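Two arms, one table: where the sorting build has got to

May 20, 2019 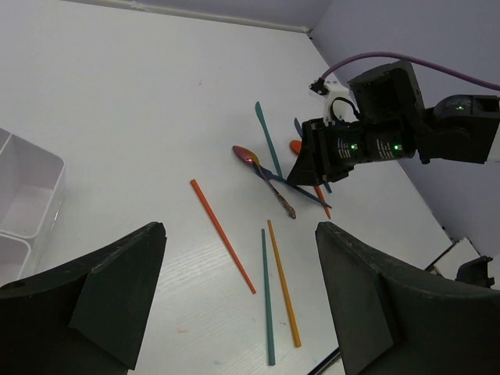

Rhodri Maddocks left a comment under the last post asking why I was bothering with a second arm when the first one still dropped things. Fair point, and he followed it up with a longer message saying he would have fixed the grip on one before buying parts for another. His view is that two bad arms are twice the wiring.

He is right about the wiring. I went ahead anyway, for a dull reason: the second set of servos was already in a box under the bench and I wanted to know whether the controller could run both chains before I spent more evenings on the fingers. It can, as long as each arm has its own supply. Sharing one gave me brownouts every time both shoulders moved together, and I lost most of a weekend to that before Adjoa Sarpong put a meter on it.

The job is still the same one. Cutlery goes on the table in a mess, and the arms put it in the divided tray. I chose cutlery for being cheap and awkward. Chopsticks are the worst of it. They are thin, they roll, and if the fingers come down even slightly off line the stick shoots away sideways. Spoons are better than I expected if you take them by the handle. Anything lying across something else is hard, and shiny metal confuses the camera far more than plain coloured stuff does.

I have the wrist cameras on brackets printed at the workshop. The first lot were too thin and shook, so the picture blurred whenever the arm stopped quickly. The new ones are thicker with a rib down the back. Haf Lewis let me use her slot on the printer for those, and I owe her a spool.

The fingers are on their third version. They are wide wedges with a flap on the inside, and the edges have picked up a lot of scratches from touching the table. I was going to sand them but left them alone, and I can't say it makes any difference to the grip. What did help was lowering the closing speed. I had it set at 100 in the Mridha software, which is the default, and at that rate the chopsticks were knocked before they were held. It goes up to 200, and I can't think what for.

Cables are the part I like least. I have gone through 7 connectors so far, mostly the small white ones — they don't like being pulled at an angle. I now leave a loop at the bracket so that the wrist can turn without tugging. Beca Prosser suggested a proper sleeve and I will probably do that once I stop taking the thing apart every other night.

Still to do:
Write down the servo numbers somewhere other than the back of an envelope.
Get the two arms to agree on who goes first. At present I keep them apart with a simple delay of 10 seconds, and it makes everything very slow.
Clean the table.
Try forks with the new fingers.

I am hoping to have both arms working from the same pile by July. If the delay is still in there by then, Rhodri can say what he likes.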